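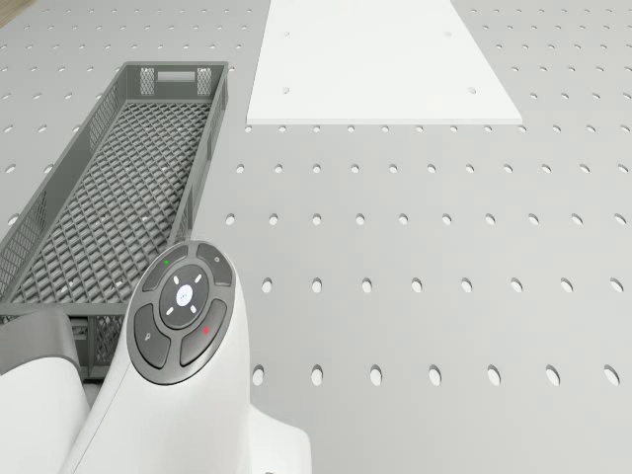

Grey crate, empty.

Right, veg boxes. I've now done 4 months of the Pusudik one and I have questions.

1/ The pitch: "straight from the field to your door". Which field? I asked. I got a reply from someone called Cameron Faulkner in customer happiness, thanking me for my passion.

2/ I asked again. The second answer was "a network of trusted growers". So is a supermarket, Cameron.

3/ To be fair to them, the carrots are good. I've got no complaint about the carrots. The leeks have been fine too. I'd just like to know why a British box in February had a courgette in it.

4/ They say the courgette was a "seasonal guest". I've read that phrase more times than I should have and it still means imported.

5/ The price. They compare themselves with "the average weekly organic shop" and come out cheaper. There's no link to where that average comes from. I went through the small print and the comparison leaves out delivery, which you can't opt out of.

6/ Then there's the waste claim. The website says members have "rescued" 2,995 tonnes of veg. Rescued from what? If a farmer grows a cabbage to sell it and then sells it, I'd call that a sale.

7/ Sneha Bhardwaj replied to me last time I moaned about this and said wonky veg really does get ploughed back in. Fair, and some of it does. But a lot of it goes to soup and ready meals and always has. I'd want to see how much of the 2,995 was going in the bin before I start clapping.

8/ The scheme I used before was Hekska. Smaller, scruffier website, a bit of paper in the box with the farm names on it. Twice they got my order wrong and once the spinach was mush. I knew where the mush was grown though.

9/ Hekska's list is shut to new people at the moment, before anyone asks. My neighbour Ashok Tiwari put his name down and he's number 153.

10/ People keep telling me to just go to the market. I do! The market is where I found two stalls selling "local" tomatoes from the same Dutch tray. Being outdoors doesn't make a tomato honest.

11/ Also not convinced by the recipe cards. Every one of them starts with "simply" and wants tahini. Last week's was a swede thing with nine ingredients, and the swede was the only one in the box.

12/ What would change my mind: farm name on each item, country on each item, and a price with delivery in it. That's all stuff they must have already, or they couldn't run the thing.

13/ I've paused mine for now. Pausing took three screens and a survey, and one of the choices for why I was leaving was "I have too many vegetables".

14/ If you're with a scheme that prints where things come from, tell me which one and what you pay. Not interested in discount codes, please stop sending me discount codes.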